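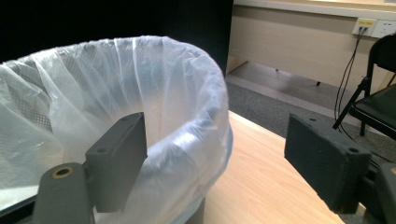
Mesh bin with the bag folded over the rim.

Thread: Small bin bags, buy them or reuse shop bags?

nandi_z
Hello all. I moved to Dastthorpe in May and the shops here charge for every carrier bag, so my old supply is finished. For years I lined the bins with shop bags and never thought of it. Now I bought a roll of thin white liners and I feel a little guilty each time I throw one away. What do you use for a bin that gets only dry trash, like paper and tissues? English is my third language, so please excuse mistakes.

Gert Mtshali
No liner at all. Dry trash does not need a bag. I tip the office bin into the big kitchen bag on collection night and wipe it with a cloth when it looks dusty.

ritu_r
Gert, do you have a mesh bin? I tried this with mine and the pencil shavings came out through the holes and onto the carpet. With a solid bin I agree with you.

Gert Mtshali
Mine is solid metal, fair point. For mesh I would put a sheet of newspaper at the bottom. My mother folded newspaper into a kind of box and it stayed in place very well.

nandi_z
We do not get a newspaper any more, but the free advertising paper still comes. I will try to fold it. Does it hold used tissues when somebody in the house has a cold? This is my worry.

M. Edwards
I would not do that with tissues. Use a bag, tie it, finished. One thin liner weighs almost nothing, and people here worry about it while they buy water in plastic bottles. I change mine when it is full and not before — sometimes it stays 3 weeks.

Nobuhle J
I don't agree, Meirion. It is small for one house, but there are many houses. And the thin ones tear, so people put 2 together and then they use more plastic than one thick bag.

M. Edwards
Mine don't tear. Which size do you buy? If the bag is too small for the rim, of course it will split.

Nobuhle J
The Jeta ones, from the Visser shop in Arnivville. 16 on a roll. I measured the bin only after I bought them, so maybe you are right about the size. But I still think a bag for dry paper is a waste.

ritu_r
For the size: measure around the top of the bin and divide by two. The flat width of the bag must be a bit more than this, and you need extra length to fold down outside. If it slips, make a small knot in the loose part at the side.

nandi_z
Thank you Ritu, I did not know about the knot. I think I will use newspaper in the study and keep the liners for the bathroom. One more question — can the used liners go with the soft plastic at the supermarket, if they had only paper inside?

Gert Mtshali
Ask at your branch. Ours takes them clean and dry, my sister's does not.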